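Bench notes, Sunday, started 2.15

Custham shelf frame, bent rod version. Picking up from the Uvik batch, still on the white plastic rod.

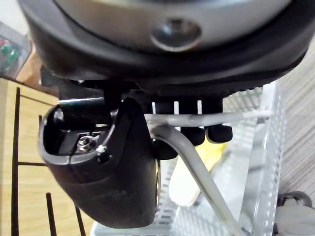
Main job today is the bend radius. Drawing wants the corner tighter than the last lot and I don't think the rod likes it. Did the first few over the small former, heat gun on low, turning all the time. Two went flat on the inside of the bend. Swapped to the bigger former and they came out round, so leaving it there unless Stoica complains.

Cut length is 357 before bending. Short leg 124 from the outside of the corner. Had it down as 153 in the old notes, that was for the Biro sample and is WRONG for this one, have crossed it out in the blue book. If you find any cut to the old figure put them in the scrap tub, don't try and re-heat them. They go cloudy and then crack at the fixing end.

Spring back – more than I thought. Bend past the line, hold till it stops feeling soft, then let go on the flat board. Checked against the paper template. Pencil marks wipe off with a damp cloth, marker doesnt, so no marker please.

Ends still need deburring. The small file is missing again, used wet and dry on a block, slow but tidy enough.

To do:
ask Uvik if the next lot is the same grade, this one feels softer
new template, the card one is going furry at the corner
heat gun nozzle is loose, needs a look before anyone does a long run
try one slow bend with sand packed in an offcut of the tube stuff, just to comapre

Stopped at 5. Finished ones are on the top rack, legs all pointing the same way – leave them overnight before moving.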